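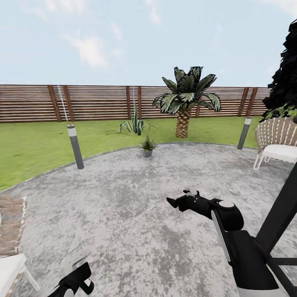 I got to Erkham twenty minutes early and the lady I'd come to interview was already outside, holding a hose in one hand and a sandwich in the other. She runs a small garden business called Plulter, and she'd agreed to talk to me about fences, which I know doesn't sound like much of an afternoon! But I've had a fight going with my own back fence since August and I wanted to hear from someone who looks at other people's yards for a living.

"Everybody calls me about privacy," she said once we'd sat down. "They don't call about plants. They call because the neighbors put in a trampoline."

She started out in Hallitz, doing lawns for anyone who'd have her, and her first real job was a yard she still drives past when she's over that way. The budget was 900 dollars and she spent 280 of it on gravel. "Way too much gravel," she told me. "I had gravel in my shoes until Christmas. The client was lovely about it, but she was still finding it in her kitchen the next spring."

I asked what people get wrong, and she put the sandwich down for this one. Height, mostly. They want the tallest fence they're allowed, right away, all the way around, and then they're surprised that the vegetables sulk. She likes to walk a yard at breakfast time and again before dinner and see where the shade lands (she makes the owners come along, even the grumpy ones). Half the time they end up with something lower and a couple of shrubs by the kitchen window.

"And talk to next door before you dig," she said. "Bring a cake. I mean it. I've seen a cake save a friendship that a survey map was about to finish off."

We got onto stain after that, and I'll admit I lost the thread for a while. She has very strong feelings about stain. She tries every color on a spare board first and leaves it out in the rain for 8 days — I said that seemed awfully exact and she laughed and said it used to be a week but she forgot one once and liked the result better.

Her own place has no fence at all. There's a hedge, planted from 200 little cuttings, and by her account it's still thin in one corner where the dog goes through. She buys most of her plants from Tomić, the nursery out past the bridge, and she says they talk her into something silly every single visit. Last time it was a fig.

"Is it doing well?" I asked.

"It's doing terribly," she said, very cheerfully, and went off to find me a cutting of something else to take home.

Posted 2019-10-06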